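Home & Making > Paper & Gifts > How-tos

How to wrap a gift box with a ribbon that stays put

Posted May 18, 2021 by Benedetta D'Amico

I used to be hopeless at ribbon. My bows sagged, my crosses wandered off centre, and by the time a present got to the party the whole thing had slid down to one corner. Then I spent an October working the counter at Piras, a little stationery shop that did free wrapping on anything over 30 dollars, and I had to get good at it in a hurry!

So, the classic cross with a bow on top. You'll need a lidded box, sharp scissors (your fabric ones, not the pair that lives in the kitchen drawer) and a decent length of ribbon. I like a cotton or grosgrain for this. Satin is gorgeous but it's slippery, and if you're just learning it will drive you up the wall.

Measuring first. Run the ribbon loosely around the box one way, then the other, and add an arm's length for the bow. It'll look like far too much. Cut it anyway – you can always trim the tails.

Put whatever you're giving inside before you start, obviously, and pad it with tissue if it rattles. Small heavy things want a nest in the middle or they'll clunk about every time somebody picks the box up.
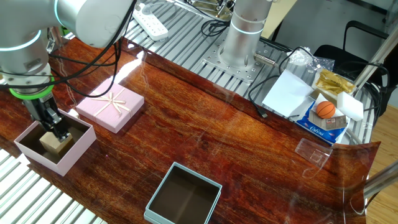
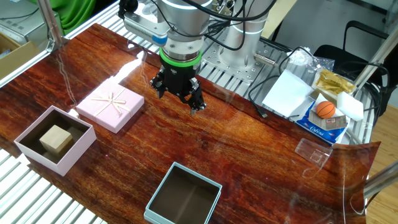
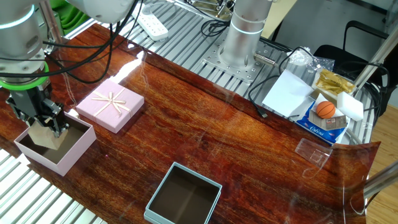

Pink boxes on a wood-grain tabletop.

Now lay the middle of your ribbon across the top of the lid and take both ends down the sides and underneath. Flip the box over (gently!) and cross the ends on the bottom, giving them a quarter turn so they head off toward the two bare sides. Pull snug. If the lid starts to bow up in the middle you've gone too far, so ease it off a touch.

Flip it back, bring the ends up and slide both of them under the ribbon that's already lying across the top. Tie one plain knot, left over right. This is where mine always went wonky, and my old boss Sorin Cârstea showed me the fix: keep a thumb on the crossing and don't lift it until the knot is tight. Simple, but it changed my life, or at least my Christmases.

For the bow, make two loops the same size and tie them over each other, bunny-ear style. If it comes out standing up and down instead of lying flat, you've tied a granny – undo it and swap which loop goes in front. Tug the loops from the inside with a finger to plump them up.

Trim the tails on a slant, or fold each one lengthwise and snip up toward the fold for a wee V. Synthetic ribbon frays like mad, so a dab of clear nail polish along the cut edge is worth doing. Give it 11 minutes or so to dry before you stack anything on top, and don't breathe the fumes while you're waiting.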